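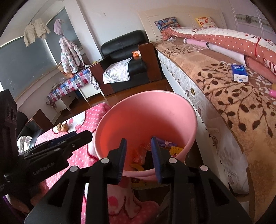 My vote is still against buying more bins. I read the Jutmont thread twice and I can't see how a set of lidded boxes is going to do anything a bucket doesn't. We have a pink plastic bucket next to the bed in the back bedroom and all the odds and ends go in it, a lavender cloth, something orange in a wrapper, a yellow bit of plastic, whatever. Does it catch everything? No. There are two walnuts sitting on the blanket beside it and a packet of tissues up on the bed. A box with a lid would catch less, in my opinion – who takes a lid off for a walnut?

From: Campbell list, December, 9:14 pm

> We did all 3 bedrooms with the Grundetti boxes and it
> changed how the kids put things away. 34 boxes, every
> one labeled. If you order through Modudside before the
> end of the month you get the blanket bags as well.

Changed it for how long? I'd like to hear again in spring. I had labels once and inside a month the one marked "socks" was full of batteries.

The blanket bags I might take, if somebody can say whether they hold a thick comforter. Ours gets rolled and left on top of the bed, and the last bag I bought split at the zipper. The page says 900 by 600 and doesn't say what of. Millimeters, I suppose – and is that flat or filled?

Please don't put me down for the group order until I know that.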